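Student Project Report: Observing Automated Handling at the Nadstead Open Day

Prepared by Danica Vondráček, Alžběta Polák and Eusebio Ticona
Project supervisor: Hedvika Mikuš

1. Purpose of the Report

This report records a visit made by our project group to the open day of the Nadstead automation laboratory in Zasedley. The visit formed part of the practical component of the second-year course in automated systems. Each group was required to attend one public demonstration, to take notes on how the work was presented, and to relate what was seen to material covered in class.

Our group chose Nadstead for its program on simulation. The course deals mainly with physical equipment, and none of us had seen a full task planned and tested in a virtual room before being tried on a real arm. We wished to learn how much of the preparation could be done in this way and where its limits lay.

2. Preparation

Before the visit the group read the two introductory chapters on manipulators in the course reader and prepared a list of 11 questions. These were sent in advance to Anežka Kratochvíl, who was responsible for the simulation sessions. She replied that most would be answered during the demonstration and asked us to hold the remainder for the discussion period.

The group divided its duties as follows. Danica Vondráček took notes on the equipment and software. Alžběta Polák recorded the explanations given by the staff. Eusebio Ticona was responsible for questions and for the comparison with our own laboratory exercise, in which a small arm places blocks on a marked board.

3. Program of the Day

The open day was held on a Monday and began at nine in the morning with a short welcome. Visitors were then divided into parties. Ours consisted of 23 persons, most of them students from other colleges, together with several teachers.

The morning was given to a tour of the workshop and to a talk on safety around moving machinery. The speaker explained the use of marked floor zones and the rules for entering them. He also described the procedure followed when an arm stops unexpectedly, and he was careful to distinguish a planned stop from an emergency stop. Our group found this part useful, as the two are treated together in the course reader and are easily confused.

After lunch our party was taken to the simulation room, where the session was displayed on a wall screen. The laboratory calls its simulation environment Zernex and the library of block-handling tasks that runs in it Bansal. Ms. Kratochvíl introduced both and explained that every task in the library is set in a furnished room, on the view that a program tested only against a plain background may behave poorly when it meets an ordinary workplace.
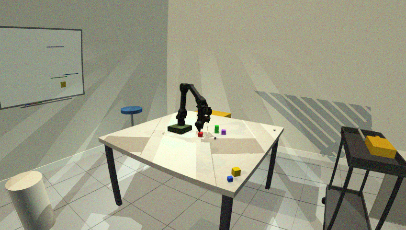
Zasedley, November

The block task was the main subject of the afternoon. The virtual arm works over a square table on which colored cubes have been set out, among them a red one directly beneath the gripper and two green ones stacked together. Ms. Kratochvíl used this arrangement to explain approach direction. With the gripper pointing straight down, she said, the program has a simple path to an isolated cube, while a cube standing close against others calls for more care in the choice of grip.

She then turned to the surroundings. The room contains a whiteboard, a stool and a cart, none of which has any part in the task. The lighting is also uneven, with bright and shaded patches lying across the tabletop. According to the staff, both the furniture and the light can be changed between trials so that a program does not come to depend on one fixed view. A cube in shade and the same cube in strong light may look quite different to a vision system, and the difference must be allowed for during testing.

Members of the party were invited to propose changes to the layout. One teacher asked for the purple cube to be moved away from the green stack, and a student asked for a darker room. The staff entered both changes and discussed how each would affect the planning stage. In all, 11 layouts were considered before the discussion period.

4. Questions and Discussion

The discussion lasted around 40 minutes. Mr. Ticona asked how the laboratory decides that a program is ready to leave simulation. Ms. Kratochvíl answered that there is no single test. A program is reviewed by two members of staff, who look at its failures as well as its successes, and it is then run at reduced speed on the physical arm.

Ms. Polák asked about friction and weight. The reply was that these are estimated values and remain the most frequent source of disagreement between the virtual and the physical arm. A block that sits firmly in simulation may slip in practice - particularly when its faces are worn.

5. Comparison with Our Own Exercise

In our laboratory exercise the blocks are always placed on the same marks and the lamps are never moved. The group had regarded this as good practice. Following the visit we consider that it makes our results easier to repeat but tells us little about how the program would behave elsewhere.

We therefore propose to add five new layouts to the exercise and to repeat each with the blinds open and closed. Ms. Mikuš has approved the proposal in principle, subject to the availability of the laboratory in the spring term.

6. Remarks on the Visit

The demonstration was well organized and the staff were generous with their time. The simulation room was somewhat crowded, and those standing at the back had difficulty hearing the explanations. We would suggest smaller parties for future visits, or a printed outline of the session. The safety talk might also be placed closer to the workshop tour, with time for questions between the two.

The group thanks Ms. Kratochvíl and the staff at Nadstead for their assistance. Our notes from the discussion period are held with the course office and may be consulted by other groups on request.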